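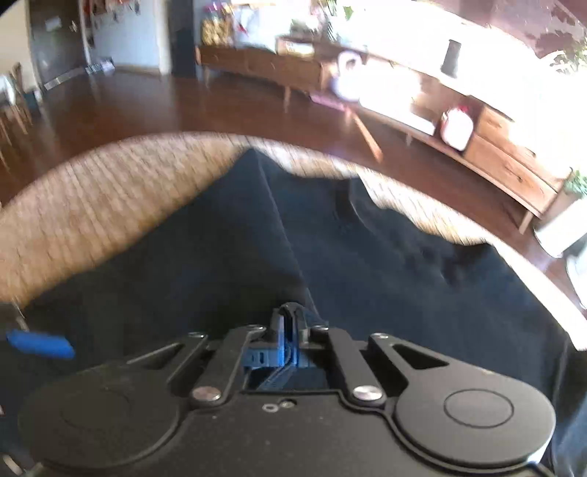

*Navy cloth on the round rattan top.*

## Rattan and cloths: notes from the furniture table

Rattan has been the thing people ask about most since December, so this item is given over to it. We have had three round pieces through the Stornbridge workshop this winter, two of them brought in by members and one left over from the Alva sale, and the same few questions came up each time. Rekha Gounder and Justinas Dambrauskienė have answered them between them and I have written it up.

### Should a woven top be covered?

Yes, if it gets daily use. A tightly woven top will put up with a lot, but crumbs and dust work down between the strands and are a nuisance to get out again. A plain cloth deals with most of that. It should be something you can shake out of the back door and put in the machine without thinking about it.

Dark colours are the practical choice. Rekha keeps navy ones at home and likes them against the tan of the weave. Her one complaint is that they show lint, and a cat makes this worse. White cloths look well for a day and then need washing. Cream is somewhere in the middle.

Avoid anything with a rubber or plastic backing. It traps damp against the strands, and on one of the December pieces it had left a sticky patch that took Justinas most of a morning to lift with warm water and a soft cloth. He would not use a solvent on rattan and asks members not to try it.

### What size of cloth?

Measure straight across the top at the widest point, then add the drop you want on both sides. People often add it once and end up with a cloth that barely reaches the rim. For a low table a short drop is enough, and a long one will be caught by feet and hoovers.

A square cloth on a round top is fine. The corners hang lower and it looks less formal. If you want an even edge all the way round you will need a round cloth, and these are harder to find second-hand. Lurdes Bettencourt has a method for cutting one from a square using a pin, a length of string and a piece of chalk. She will show it at the next mending evening. Please bring your own fabric, washed beforehand in case it shrinks.

### Getting a cloth on and off

Lift it from the middle. Pinch up a fold at the centre, raise it so the sides fall in, and carry the whole thing outside before you let it open. Any crumbs stay in the bag of the cloth. If you drag it off by one side, the hem can catch on a loose strand end, and that is how small breaks in the weave become larger ones.

To put it back, hold it by the middle again, lower it on to the centre of the top and then pull the edges out a little at a time. Heavier cottons will settle by themselves. Thin ones need smoothing with the flat of the hand, working from the centre outwards.

### Cleaning the weave

Once a month is plenty for a covered piece.

- Take the cloth off and brush along the strands with a dry, soft paintbrush. Brushing across them pushes dirt in.
- Go over it with the vacuum on low, using the brush head.
- Wipe with a cloth wrung out in warm water with a drop of washing-up liquid. Damp is enough.
- Leave it uncovered until fully dry, overnight in winter.

Keep it away from radiators while it dries. Justinas has seen rims open up at the joint after one evening beside a heater. If the rim on yours is already coming away, leave it alone and bring it in. Wood glue from the kitchen drawer makes a proper repair much harder.

### Loose ends

A single strand that has lifted can be dampened, eased back under its neighbour with a blunt needle and held with a peg until dry. Two or three together can be managed the same way if they are not broken. Broken strands need new material woven in. We have a small stock in the natural colour and can order darker shades through Branent, though the last order was slow and I would not promise anything before spring.

### Spare cloths

Hema Thevar has sorted the linen shelves and there is a good pile of table cloths and throws free to members. Most are cotton, a few are linen, and there are several in navy and dark green. They are on the second shelf by the sink, folded by size with the smallest on the left. Please refold what you don't take.

She would also like the return of the large pinking shears, last seen before the Christmas break. The handles are marked with red tape.

### Dates and costs

The mending evening is on the 9th, from seven until the hall closes. There is no charge, but put your name on the sheet by the door so that we know how many tables to set out. Rattan pieces can be dropped off at any open session. Label them with your name and a phone number, on a tied tag and not on sticky tape.

Horacio Toledo asks me to add that the materials fund stands at £169 after the Branent order. Anyone who has had strands or webbing from the stock and not yet paid can leave the money in the tin or hand it to him in person.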